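Media Coders Wanted: Pregnancy and Parenting Coverage in Lifestyle Magazines | Cornodgate

Cornodgate Media Review

Call for participants

Cornodgate is recruiting paid readers for a content analysis of how online lifestyle magazines write about new fathers. Readers apply a fixed coding sheet to published articles. The sheet has 62 items covering tone, sources quoted, advice given and the way partners are described.

Task. Each reader codes 60 articles from a pool of 500. Every article is coded by two readers working separately. Disagreements go to Mebrat Weldu for a final decision.

Requirements. Age 18 or over. Fluent reading of English. Prior work in media studies, gender studies or copy editing is useful but not required. Current staff of any magazine in the pool are excluded.

Schedule. Training takes place in August at the Undport office and starts at 2 p.m. Coding is done remotely after that.

Pay. A flat fee, paid in full once the last sheet is accepted.

To apply, send a one-page resume and a short paragraph on a magazine you read regularly to Henok Lemma, project coordinator.

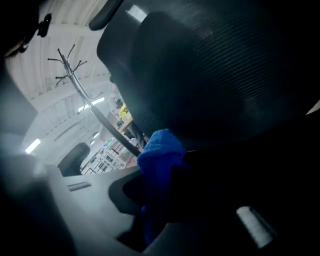 Black mesh chair back, seen from low down in both views.
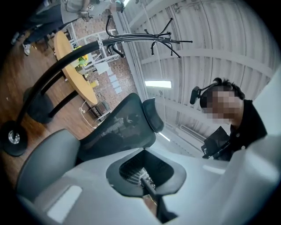 Can I take part if I have children of my own?

Parents and non-parents are both eligible. The application form records which group you belong to, and the pairs are mixed where possible.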